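Imprimer
Envoyer par e-mail

Remettre en état une paire de pinces Nemeck

21 juillet 2025

J'ai repris l'entretien des pinces à main au mois de mars et je n'avais encore rien écrit dessus. Ce billet me servira surtout d'aide-mémoire. Si quelqu'un utilise les mêmes Nemeck, il y trouvera peut-être un couple de serrage ou une vérification qu'il ne faisait pas.

Pour situer : ce sont des pinces que l'on tient à la main, une par main, avec une caméra à très grand angle dans le corps. On fait les gestes soi-même, Mirkeo enregistre les vidéos et l'ouverture des doigts, et les séquences servent ensuite à l'apprentissage des bras. La mécanique est simple. Les ennuis viennent des petites pièces qui prennent du jeu, et d'un calibrage qui se dégrade sans qu'aucun message d'erreur n'apparaisse.

La paire dont je parle ici est celle de l'atelier Skondach. Elle est revenue sur mon établi avec une note qui disait seulement « la droite décroche ». En relisant les journaux, j'ai vu que la position de la pince droite sautait par moments, de quelques millimètres, puis revenait. La gauche était propre. On avait déjà changé le câble et redémarré le poste, sans résultat.

J'ai commencé par le cube de marqueurs. Il est fixé sur le dessus de la pince par une petite platine et deux vis. Une des vis était desserrée. Le cube ne bougeait pas quand on le touchait du doigt, mais il bougeait dès qu'on secouait un peu le poignet. J'ai tout démonté, nettoyé la platine à l'alcool, remis du frein-filet faible et resserré. Il ne faut pas forcer, le filetage est pris directement dans le plastique. J'en ai abîmé un au printemps et j'ai dû poser un insert.

Tant que j'y étais, j'ai regardé les faces du cube. Les motifs s'usent aux arêtes, à l'endroit où l'on pose la pince quand on est pressé. Une face éraflée reste lisible à un mètre et devient douteuse à deux mètres, ce qui donne exactement le genre de saut qu'on voyait. J'ai réimprimé les motifs sur du papier mat. Le papier brillant est à éviter sous des tubes fluorescents, le reflet mange les carrés noirs selon l'angle.

Ensuite les patins. Les doigts portent des patins en caoutchouc texturé, à changer quand les picots s'aplatissent. Husar en fournit qui vont bien, un peu plus fermes que ceux d'origine. Le compteur indiquait 2 069 fermetures depuis le dernier remplacement. Je n'ai pas de seuil officiel, je regarde surtout si les deux côtés se ferment à plat. Sur la droite, ils se touchaient par la pointe et laissaient un jour vers la base. J'ai repris la butée d'un quart de tour puis vérifié avec une bande de papier : elle doit résister de la même façon en haut et en bas.

Une remarque sur la colle. L'ancienne part mal, et si on gratte avec une lame on raye la portée. Je chauffe un peu, je tire lentement, et je finis avec un chiffon. Prévoir une nuit de séchage avant de se servir de la pince. J'ai déjà voulu aller plus vite, le patin a glissé au bout d'une heure et toutes les séquences de l'après-midi étaient à jeter.

Les grilles d'aération, je les fais au pinceau sec, pince retournée vers le bas. Pas de bombe à air comprimé, elle envoie la poussière vers l'optique. Pour l'optique elle-même, une poire et un tissu à lunettes propre. Il y a presque toujours une trace de pouce sur le bord de la lentille, à cause de la façon dont on attrape la pince pour la poser.

Vient le calibrage. La mire se fixe au mur, bien à plat, et je prends neuf vues en déplaçant la pince et non la mire. Je fais toujours les quatre coins avant le centre – c'est une habitude, le logiciel n'impose aucun ordre. Mirkeo donne une erreur moyenne à la fin. Si elle est mauvaise je recommence tout, je n'essaie pas de retirer les vues qui dérangent. On arrive toujours à faire baisser le chiffre de cette manière et on se retrouve avec un calibrage faux sur les bords de l'image, là où passent justement les objets qu'on attrape de côté.

Après le calibrage, je filme quelques minutes dans la pièce où la paire va servir, avec l'éclairage allumé et les meubles à leur place. Les défauts d'exposition ne se voient pas sur l'établi. Pour cette paire, voilà deux images prises par les pinces elles-mêmes.
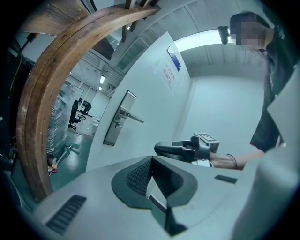
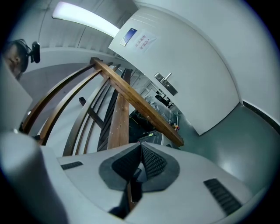
Vues des caméras de pince, avec le bois courbé tout près et la poignée de porte plus loin. Sur la première, la seconde pince porte son cube de marqueurs.

Ce que je cherche sur ce genre d'image est assez limité. Le tube du plafond est forcément très clair avec un objectif pareil. La question est de savoir s'il entraîne le reste : si les zones sombres près de la pince deviennent bouchées, je baisse le gain et je fixe l'exposition à la main. Je regarde aussi les veines du bois. C'est un bon test de netteté à courte distance, meilleur que la mire, qui est trop contrastée et paraît nette même quand la mise au point a un peu tourné.

L'autre vérification concerne le bas de l'image. Le corps de la pince doit toujours y occuper la même place d'un jour à l'autre. Je garde une image de référence par pince et je compare en superposant. Si le bord du carter s'est déplacé, c'est la caméra qui a bougé dans son logement, et dans ce cas le calibrage ne vaut plus rien, quel que soit le chiffre affiché. J'ai eu le cas une fois sur une autre paire. Une entretoise était fendue et je suis passé dessus pendant une semaine parce que je ne regardais que l'erreur moyenne.

Pour le cube, je fais passer une pince devant l'autre, lentement, puis avec des gestes brusques, puis en tournant le poignet. Dans Mirkeo, j'affiche la position calculée et je note à quels moments elle se perd. Qu'elle se perde quand la main masque le cube est normal. Ce qui m'intéresse est le retour : elle doit revenir au bon endroit tout de suite. Avant la réparation, elle revenait à côté, puis glissait jusqu'à la bonne valeur. Je prends cela comme un signe de platine desserrée, avant même de sortir le tournevis.

J'ai aussi revu la synchronisation entre les deux pinces. On ferme les deux en même temps devant la caméra de l'une et on compare les courbes d'ouverture. L'écart était correct à gauche comme à droite une fois les horloges remises à l'heure. Il faut le refaire après chaque mise à jour de Mirkeo, la dernière avait remis le réglage par défaut sur un des deux postes et pas sur l'autre.

Les câbles, pour finir. Le connecteur côté pince est solide, c'est la sortie de gaine qui souffre. Je laisse une boucle souple le long de l'avant-bras, tenue par une bande velcro, et je remplace le câble dès que la gaine blanchit à la pliure. Un câble neuf coûte moins cher qu'une demi-journée d'enregistrement perdue, et j'en garde toujours un d'avance dans le tiroir.

La paire est repartie ensuite en service normal. Elle a fait environ 400 séquences depuis, et les sauts n'ont pas reparu dans les journaux. Je ne sais toujours pas si le coupable était la vis ou la face éraflée, j'ai changé les deux le même jour. Pour bien faire il aurait fallu traiter l'un, enregistrer, puis traiter l'autre. La paire était attendue et je n'ai pas pris le temps.

Ce que je fais maintenant, dans l'ordre :

Avant chaque série : cube secoué à la main, lentille essuyée, image de référence superposée.

Chaque semaine : grilles au pinceau, vis de la platine, fermeture des patins avec la bande de papier, état de la gaine.

Après tout démontage ou tout choc : calibrage complet, les neuf vues, puis le passage d'une pince devant l'autre dans la vraie pièce.

J'ai collé cette liste à l'intérieur du couvercle de la caisse. La version précédente était dans un fichier partagé et elle ne servait à personne, moi compris.

Il reste un point que je n'ai pas réglé. La gâchette de la pince gauche a un léger point dur en fin de course, à froid seulement. J'ai mis une goutte de graisse silicone sur l'axe, cela va mieux sans disparaître. Je soupçonne le ressort, mais pour y accéder il faut ouvrir le carter et donc refaire tout le calibrage. Ce sera pour le prochain changement de patins.

Imprimer
Envoyer par e-mail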